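Posted in: Manipulation & Grasping | Working Papers

4. Picking an order for the tools

By this point I had two arms, a pile of hand tools and a tray, and I'd convinced myself that the grasping was the hard part. Then I spent most of June watching the policy go after perfectly graspable screwdrivers and shove a pair of pliers sideways on the way in. The grasp was usually fine! The mess it made of the neighbors was the trouble, and every later pick had to deal with that mess. So this section is about order: which tool to go for first, and with which arm.

The task set is the one I call Takum. An episode starts with the tools spread over the middle and left of the table, loosely grouped, handles pointing every which way, and the tray over on the right. The episode is over when the tools have gone into the tray compartments or the time limit runs out. I don't fix the compartment for each tool (I tried that early on and it mostly tested my patience). I do keep the tray on the right side, which means the left arm has the long trip and the right arm spends a lot of its time hanging over the tray, where it can get in the way.

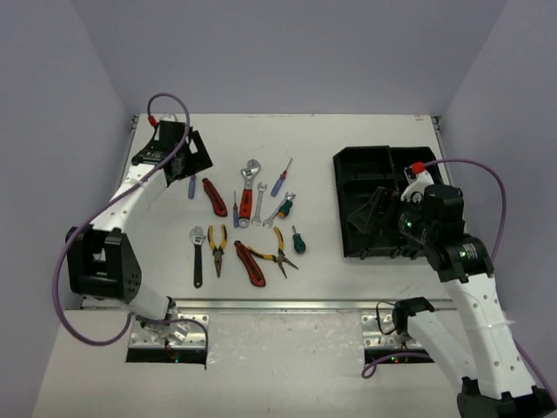 4.1 Why nearest-first struggles

The baseline, Mathur, does what I would have written on a first try and in fact did write on a first try. Each arm looks for the closest tool it thinks it can grab, and if both arms want the same one, the arm with the shorter path gets it. It's simple, it runs fast, and on widely spaced layouts I couldn't see much wrong with it.

The trouble starts when tools lie across each other. Our layouts often have a short screwdriver resting on or right up against a wrench, and Mathur will happily go for the wrench if the wrench happens to be closer. The screwdriver then gets dragged, or it rolls, and the next plan is built on a table that looks quite different from the one a few seconds earlier. Wrenches are the usual victims here because they're thin and flat, and the gripper has to come down close to the surface to get hold of one. Anything on top of them gets pushed around.

Pliers give me a different headache. A closed pair behaves a bit like a thick screwdriver, and you can treat it that way. An open pair takes up a wide patch of table, and the empty space between the handles looks very inviting to a planner that only checks whether the fingers fit. They do fit. Then the fingers close on one handle, the other handle swings, and it knocks whatever is beside it. I watched this happen often enough that I gave open pliers their own tag in the logs.

4.2 What Sastel does differently

Sastel keeps the same grasp proposals and the same motion planner as Mathur, and changes only the choice of what comes next. For each candidate pick it adds up three costs: how far the arm has to travel, how much of the approach passes over other tools, and how likely the lift is to move a neighbor. The third one is learned, and it's where nearly all of the work went.

To train it I used 474 recorded picks from the Tanum bench, which is the two-arm setup in this paper - both arms mounted along the front of the table, with the back and side walls around it. Each pick has a view from before the approach and one from after the lift. I compared the two views and marked which of the other tools had shifted. That gives a label for every neighbor of every pick, so the set is bigger than it sounds, though it's still small by anybody's standards and I'd love to have more.

I did the marking myself, which I don't recommend. Small shifts are a pain to judge, especially for tools partly hidden by an arm, and a handle tucked under one of the links can look as if it moved when only the arm did. When I wasn't sure, I left the label blank and the loss just skips it. I went back and relabeled a handful of them a couple of weeks later and changed my mind more than I'd like to admit, mostly on the thin screwdrivers.

There's also a rule for sharing the tray. Only one arm may be over the tray at a time, and the one that gets there first holds the spot until its gripper has opened and pulled back. The other arm waits on its own side or, if it can, starts on a tool that doesn't need the same space. I fiddled with softer versions of this (a distance penalty, a time slot) and they all made me nervous, so the plain lock stayed. It does cost time when both arms finish a pick together.

4.3 Layouts used for testing

For the tests I put together 47 starting layouts and ran both methods on each of them. The tools are the same mix used everywhere else in the paper: screwdrivers with different colored handles, adjustable and plain wrenches, yellow and black pliers, and red and black utility knives. The knives come as a matching pair, and so do the pliers, and I kept it that way on purpose. Matching tools are a fair test of whether the tracker swaps two objects when an arm passes over them, and sometimes it does.

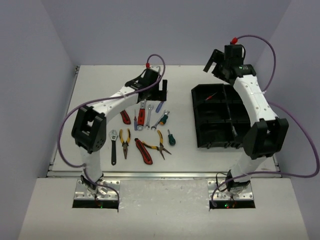
Figure 3. A Takum layout on the Tanum bench. The front group includes a pair of pliers spread wide open, and in the rear group a stubby screwdriver lies across or against a diagonal wrench. The tray is under the right arm.

Layouts like the one in Figure 3 are the ones I care about most, with an open pair of pliers close to a knife and a screwdriver up against a wrench. Sastel tends to take the stubby screwdriver before the wrench, and it puts off the open pliers until the knife beside them has gone. I never wrote either of those in as a rule, so I was pretty pleased to see them come out of the cost!

4.4 Results, and where it still goes wrong

Sastel failed to finish on 3 of the 47 layouts before the time limit, and Mathur failed on 6. That's a smaller gap than I'd hoped for, and with this many layouts I wouldn't lean on it very hard. The difference in how the tools got moved is easier to see when I play the runs side by side. Under Mathur the front group often ends up spread toward the rail, while Sastel mostly leaves it where it was until it gets there.

All of Sastel's failures involved a flat wrench that the gripper kept pinching at and missing, and changing the order doesn't help with that. The planner puts the wrench off, comes back, misses, and puts it off again until time is up. A retry limit would at least free the arm for something else, and I've added one for the runs in Section 5.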